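Field Visit Report: Open Day at the Heffernan Robotics Lab
Turnville College, Introduction to Automation

1. Purpose of the visit

Our class went to the open day at the Heffernan lab in Bendcombe on a Tuesday in May. The assignment was to pick one demonstration, watch it for at least 33 minutes, and report on how the task was set up. Our group chose the flower table because it used soft objects, and all our class work so far had been with blocks and metal parts.

2. The demonstration

The work was done on a white table with artificial flowers and loose leaves spread over it. White trays with thin sticks standing in them were placed at the sides. We were told the long-term goal is for the arm to pick up stems and put together a simple arrangement. One view came from a camera fixed near the table. Another came from a small camera on the robot itself, which sees the flowers from very close.
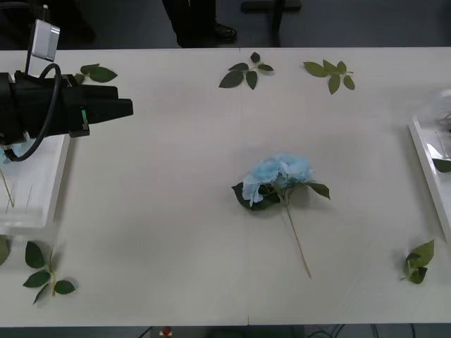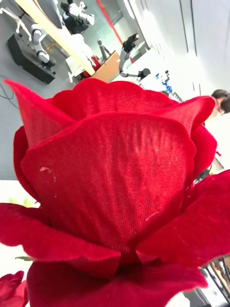

Figures 1 and 2. Artificial flowers at the demonstration: blue hydrangea on the table (Fig. 1), red fabric rose seen close up (Fig. 2).

3. What we learned

The staff said a hydrangea is hard to grip by the head because the petals bend, so they aim for the stem. The stem is thin, and a small error in position means a miss. Leaves are a separate problem. They lie flat and can hide the part the arm needs to reach.

The lab's handout listed 238 recorded attempts with the flower set, of which 94 were done with the hydrangea. It did not give a success rate, and we forgot to ask for one.

4. Comparison with class work

Our pick-and-place exercise in the Hedevham kit uses 6 fixed positions. The flower task has no fixed positions, so our program would not work on it without a camera.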